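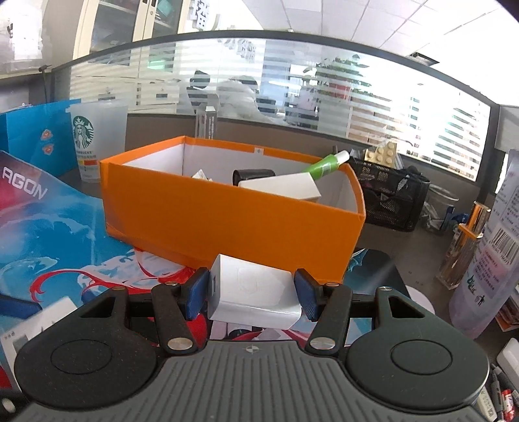 Taming the health insurance drawer

Every house has one. Ours is the second drawer down in the kitchen, under the tea towels, and until September it held every letter the health fund had sent us since the wedding, plus a takeaway menu from a place that closed.

Start by tipping the lot onto the table. Put the kettle on first, as you will be there a while.

Keep the current policy summary, this year's tax statement and any claim still waiting to be paid. Those go at the front. Older tax statements go behind them, held with a bulldog clip. Staples are for people who never have to photocopy anything.

Glossy brochures with couples laughing on a beach can go straight in the recycling. Anything with your member number on it gets shredded, or torn up small and put in with the veggie scraps – the worms have never lodged a complaint.

Dental and optical receipts fade if you leave them near the stove. I lost one for $600 that way and still think of it when I fry eggs. Photograph them the day you get them, then claim that night, before dinner if you can stand it.

Write the fund's phone number and your excess on a card and tape it inside the pantry door. Dorothy Parsons up the road keeps hers in the freezer with the peas, on the theory that it's the one place her husband looks.

Set aside 20 minutes every few months to go through it again. I have managed this once.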